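Why does metal shine?

Look at a spoon, then look at a piece of cardboard. The spoon looks bright, but the cardboard does not. Light falls on both of them – so what is different?

Metal sends back most of the light that comes to it. If the metal is very smooth, the light goes back in order, and you can see your face. If it has many tiny scratches, the light goes in many directions and the shine becomes cloudy.
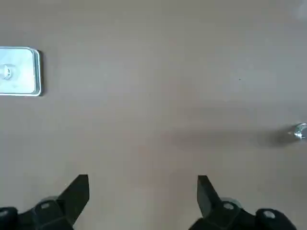 A metal tray on a brown table. Its raised rim makes a thin bright line.

A matte table has no such shine. It spreads the light softly to all sides.

Try it at home! Take 2 spoons, one new and one old. Hold them near a window. Which one shows your face better?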